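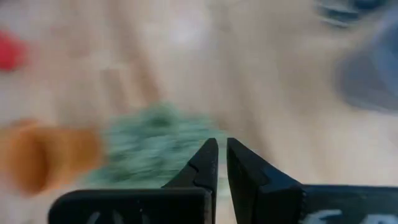 Figure 3. Two black gripper fingers with their tips close together.

Home Issues Articles Authors Search

4. The Notice Period and Its Readers

4.1 Where the notices went

The Widmer Street plan was, on paper, a modest thing. The parking lane on the north side would come out between the post office and the Trerkov garage, the sidewalk would grow into the space, and the cars would be invited to discover the garage, which the city of Fatden had paid for a decade earlier and which had been waiting patiently ever since. City code required a notice period of 30 days before the council could vote. During that time the public was to be told what was planned, given a chance to object, and thanked for objecting.

The code says that a notice must be posted "in a conspicuous location." It doesn't say conspicuous to whom. On Widmer Street the notices were stapled to utility poles at the height of a tall person's forehead, on letter-size paper, in a typeface that would have been at home on the back of an aspirin bottle. Several went up on the side of the pole facing traffic. A driver going past at the posted speed limit had time to notice that there was a sheet of paper. A driver going past slowly enough to read it would have been honked at, and by the accounts in our interviews a couple were.

A second set of notices went to property owners by mail. Most storefronts on the street are rented, and many of the owners live elsewhere, so the people best informed about the sidewalk in front of the bakery were in several cases people who had never bought bread there. Tenants learned of the plan from a landlord if the landlord felt chatty. One shopkeeper told us she found out from a customer, who had found out from a dog walker, who was tall.

The third channel was the city website. The page could be reached from the front page by choosing Departments, then Public Works, then Projects, then Other. We asked the city why a plan for its main shopping street was filed under Other and were told that the menu had been set up before there were any projects.

4.2 What the comments said

The city received 170 written comments before the deadline, and we read all of them. We sorted each by what the writer seemed to want, which was harder than we had planned for. A comment that opens with the sidewalk may arrive at school lunches by its second paragraph. Where a writer wanted more than one thing, we went with whatever was in capital letters.

The largest group of comments was about parking, and the writers fell into two camps that agreed on nearly everything except what to do. Both said there was nowhere to park on Widmer Street. One camp took this as proof that no space could be spared. The other took it as proof that the spaces were no use to anyone, being always full. Neither camp had much to say about the garage. Those who did mention it found it dark, or far away, or "for tourists," a class of person that Fatden has long hoped to attract. The garage entrance is on the same block as the post office.

A smaller but more energetic group wrote about outdoor tables. The plan didn't include any. The drawing did: Jotaleck, the design firm hired by the city, had filled the wider sidewalk with people at little round tables, most of them young, one holding a balloon. Readers took the tables as a promise or a threat according to taste. Some asked who would wipe them down. Others asked whether alcohol would be served at them, and a few asked how soon. The firm later explained that the tables were there for scale. Next time, we suggest, a lamppost would do.

The drawing also showed a row of mature shade trees. The budget had money for saplings, in tubs, if bids came in low. We found very few comments that picked up on the difference, and we suspect that people have grown used to planning drawings in the way they have grown used to the hamburger on the menu board.

Then there were the comments about the process itself. These were the angriest in the file and also, as a rule, the best written. Their authors had usually learned of the plan late, and they objected to the lateness more than to the plan. Several said they might well have liked a wider sidewalk if anybody had asked them. This matches what we heard in interviews. People will put up with a good deal of construction dust, but they dislike hearing from a backhoe what they could have heard from a letter.

4.3 The hearings

Five hearings were held, all of them in the council chamber and all of them starting at 4 p.m. The hour suited the city's clerks, who go home at the end of the working day like other people. It did not suit the other people. Shop owners would have had to close in order to come and say that they couldn't afford to lose business, and a few did just that and pointed it out at the microphone.

Speakers were given a fixed time each, with a small traffic light on the lectern to show how much was left. Green meant go on, yellow meant wrap up, and red meant that the speaker would now say "just one more thing." The council did not reply to speakers during the comment period. This is normal and has sound legal reasons behind it, but it gives the proceedings the feel of leaving a long message on somebody's phone while they sit across the table looking at you.

Attendance fell from one hearing to the next until the last, when it jumped. The local paper had run a story that morning with a headline saying that parking on Widmer Street would be "eliminated." The south side lane was never part of the plan, as the story said further down. By then the room was full. Of all the ways the city reached its residents, the most effective was one it hadn't paid for and didn't like.

We also compared what was said at the hearings with the written comments. The written comments were longer, calmer, and more likely to contain an actual suggestion. One writer proposed moving the loading zone around the corner to Post Alley, and this idea, with a sketch attached, ended up in the final plan. It was the only change to the plan that we could trace to a member of the public. The writer hadn't come to any of the hearings and had assumed, when we called, that the sketch had gone in the trash.

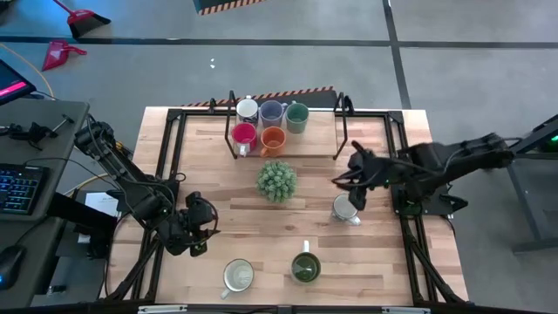 Does a comment made at a hearing count for more than one sent in writing?

Under the Fatden code the two have equal weight, and both become part of the record given to the council before it votes.

4.4 What a better notice might look like

It's easy to make fun of a sheet of paper on a pole, and we have done so. In fairness, the city followed its rules. The staff who put up the notices were the same staff who patch the potholes, and they put them where the staple gun would reach. What the rules measure is whether the notice was posted. They have no way of asking whether it was read, and so over the years the whole job has shrunk to fit the part that can be checked off.

We tried a small test. With the city's permission we made a new version of the Widmer Street notice, on a large yellow board at eye level, facing the sidewalk. It carried one sentence in big letters, saying that the parking lane on this side of the street might be removed, and under it the time and place of the next hearing. The legal text was moved to the bottom, where it could be as small as it liked. We then stood near the old notice and the new one in turn, trying to look like people waiting for a bus, and asked passersby at the next corner whether they knew of any plans for the street.

Those who had passed the board mostly did. Those who had passed the letter-size sheet mostly didn't, though one man had stopped to read it all the way through and gave us a full account, with page references. He was a retired surveyor. We don't think a notice policy should be built on him.

There are limits to what this shows. The board was new, and new things get looked at. A street with a yellow board on every block would soon have yellow boards that no one sees, in the company of the historic district plaques. Our corner was also a busy one, and the weather was good. We would like to see the same test repeated in December, when people in Fatden walk with their heads down.

Still, some changes would cost very little. Notices could be mailed to addresses as well as owners, so that tenants would hear from the city first and the landlord second. At least one hearing could start after the shops close. Drawings handed out to the public could carry a line saying which parts are in the budget – we'd put it right across the trees. Other ideas came up in interviews and seem less likely to be adopted, such as a siren.

4.5 A note on the vote

The council approved the plan with the loading zone moved and the length of the parking ban cut by five spaces at the garage end. The cut was described in the minutes as a response to public concern. We went back through the comments to find the concern in question and couldn't. No writer had asked for those spaces, and no speaker mentioned them. When we raised this with the city we were referred to the website, under Other.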